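Scanlon Street Hall – The Kitchen Reset

Gallery

The hall kitchen at Scanlon Street had its first full clear-out in 5 years over July. Everything came out of the cupboards, was washed, sorted and either put back or passed on. The list at the end of the job ran to 511 pieces, not counting teaspoons, which were weighed by the handful and put in a tub.

The kitchen gets used most days. There is a playgroup in the morning, a seniors' lunch, two dance classes that only want the kettle, and private hire at night. Each group had its own idea of where the plates lived. By winter there were dinner plates in three different cupboards and a stack of bowls on top of the fridge that couldn't be reached without the step stool.

Eamon Mac Mathúna drew up the plan and Tomás Ó Conaill did most of the lifting. The budget was $2,000, and a fair bit of that went on the shelving.

The plates

White plates were kept, as long as they were free of chips. Patterned ones went into a box for the op shop unless there were enough to make a set. The old rule of keeping odd plates for catering has been dropped.

Dinner plates now go on the bottom shelf to the left of the sink and side plates on the shelf above. Please don't stack them higher than the line marked on the inside of the door. The shelf pins are new but the carcass is the original, and it has sagged once already.

The bowls

Bowls took the longest. There were mixing bowls, salad bowls, pudding basins and a good many plastic ones left behind after parties. Anything with a crack or a melted patch was thrown out. Plastic bowls that were still sound went through the wash and were sorted by size on the table.
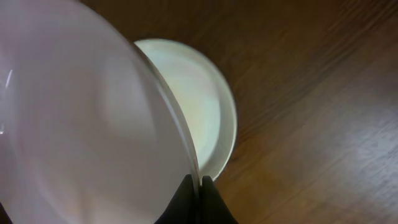
Plastic and crockery are stored apart from now on. The plastic goes in the tall cupboard by the servery, nested with the biggest at the bottom, and the crockery stays near the sink. Mixed stacks were how most of the chips happened. A heavy plate on top of a light bowl slides as soon as the door is opened, and the bowl is never the thing that breaks.

Frosted and clear plastic can go together. Dry it with a tea towel before it goes away, as it holds water under the rim and leaves a ring on the shelf.

The shelving

The old chipboard shelves in the tall cupboard were replaced with a Grurkero kit, the 5-shelf version. It went in over one long morning. The back panel had to be trimmed to clear the gas pipe, so there is a gap down the right side. Small lids will fall through it. Lids are in the drawer for that reason.

The top shelf is for things used once or twice a year: the punch bowl, the cake stands and the big platters. The step stool now hangs on a hook behind the door.

The drawers

Cutlery is in Clovico trays, one type to a slot. The serving spoons and tongs are in the second drawer and the knives are in the third, which has a child latch. Press down and pull. It feels stuck the first time.

The bottom drawer holds lids, foil and baking paper. It also holds the tin opener, which should go back there and not in with the knives.

The labels

Every shelf edge has a printed label. They were done on the office machine with Oltance tape, black on white, in capitals. One or two have already lifted in the steam above the kettle and will be redone on the wider tape.

A plan of the cupboards is taped inside the door of the tall cupboard. If something has no label it probably belongs to one of the regular groups – check for a name on the base before moving it.

What went out

Four boxes of crockery went to the op shop and one to the primary school for the paint corner. The cracked pieces went in the skip. Two casserole dishes and a blue jug are still on the office windowsill and can be claimed until the end of August. After that they will go to the op shop as well.

Still to do

The door under the sink needs a new hinge. The urn is due for descaling, and the oven trays have been soaked once but will need another go. There is room on the servery side for another shelf if the groups want one. Leave a note in the book by the phone, or speak to Tomás, who is usually in before nine to open up.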